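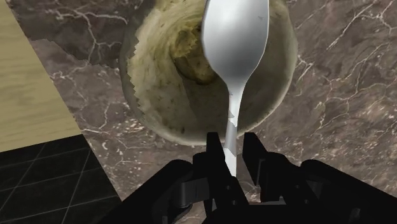 Pluditz fever is a viral illness spread by the bite of infected ticks. It takes its name from the valley of Pluditz, where it was first recognized in forestry workers. Most infections are mild and pass without treatment.

Signs and symptoms

Illness usually begins 4 to 50 days after a bite. Early signs include fever, headache, muscle pain and a flat pink rash on the trunk. A second phase, marked by stiff neck and sensitivity to light, occurs in a minority of patients, most often in adults over 50.

Diagnosis and treatment

Diagnosis relies on a blood test for antibodies, which may be negative in the first 5 days of fever. There is no specific antiviral drug. Care consists of rest, fluids and pain relief — hospital admission is reserved for patients with signs of brain inflammation.

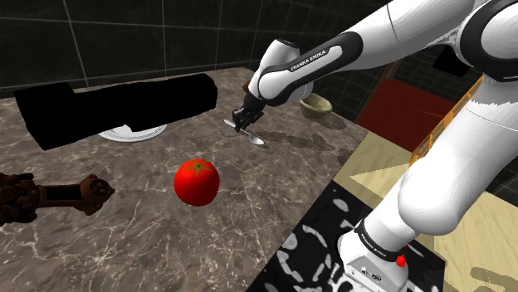
Person-to-person spread has not been recorded. The virus is destroyed by heating, and boiled milk from infected goats carries no known risk.

Distribution

Cases are reported each year from Pluditz and the neighboring district of Nistora, with a peak in July. The largest recorded outbreak involved 297 confirmed cases, most of them along the Ding River. The disease was made notifiable in both districts on 18/01/2019, and laboratory samples are now sent to the regional center at Illance.

See also

Tick-borne disease
Viral meningitis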